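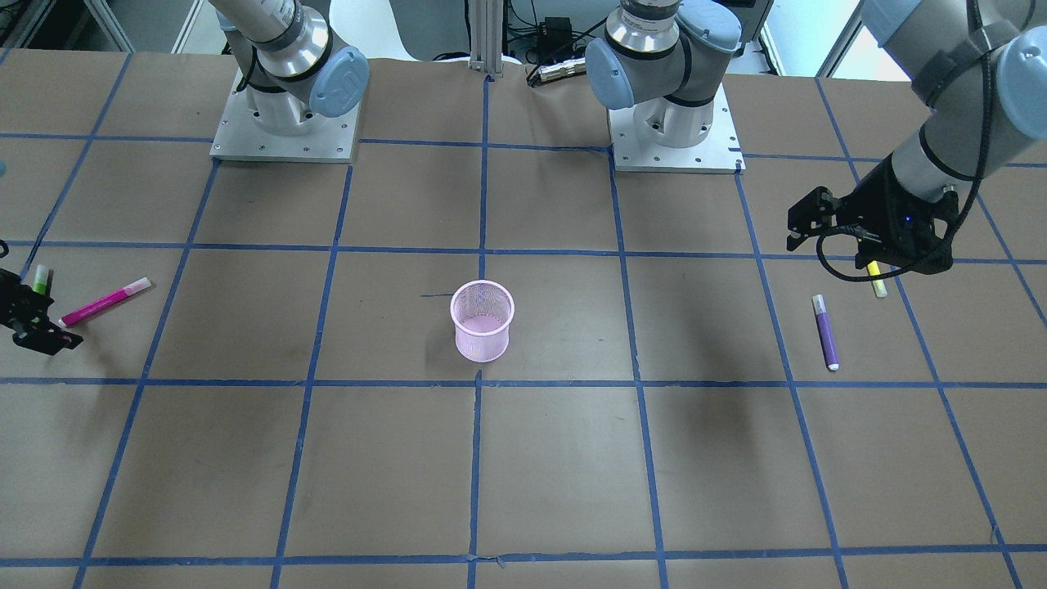

Re: [slowgroove] Vanags reissue on Hiler - tracklist and sound

4 min read

Search the archive Go

Hello all, and hello especially to Pastberg, whose message I read twice over breakfast and then once more on the train (I'm quoting it at the bottom for anyone who joined over the summer).

I've had the new Vanags double 12" since June and have played it far more than I've played anything else this year, so I may not be the most balanced witness! The short version is that the remaster is good. The hats on the first side used to have a papery edge that made me turn them down, and now they sit back where you can forget them and just follow the bass. I played my old Hiler copy right after it on the same needle, and the old one is louder, but I got tired of it sooner.

On the missing track: yes, "Hovia" is shorter. The old pressing ran it to the end of side C with that long stretch where only the chord and the delay are left, and the new one fades well before that. I wrote to the label and got a kind reply saying the longer take was on a separate reel and the reel was in poor shape. They used the edit from the CD instead. I'm a bit sad about it, since those last minutes were what I used to put on while the room was emptying out, but I'd still take the new one for the other three sides.

As for numbers, my copy is stamped 23, and the insert says 335 were pressed. The download adds the 37 minute live set, and that is where I'd send anyone who is new to this music - it's loose and a little rough, the kick drops out once where I don't think it was meant to, and somebody near the desk is clearly enjoying themselves.

I can put the two versions of "Hovia" side by side for whoever comes to the next listening evening. Bring your own copy too if you have one, because I'd love to know whether the click near the start of side B is on all of them or just mine.

Warm wishes, and sorry for going on,
your list host

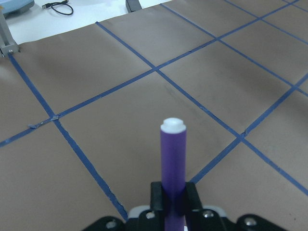
On September 4, 2019, Pastberg wrote:

> Has anyone got the Vanags reissue yet? I'm torn. I wore out my
> first copy and would happily pay for a quiet one, but I read in a
> shop listing that "Hovia" has been cut down, and that was my
> favorite thing on it. Is the mastering better, or only different?
> I don't have the old one in good enough shape to compare. Also,
> does the download come with anything extra?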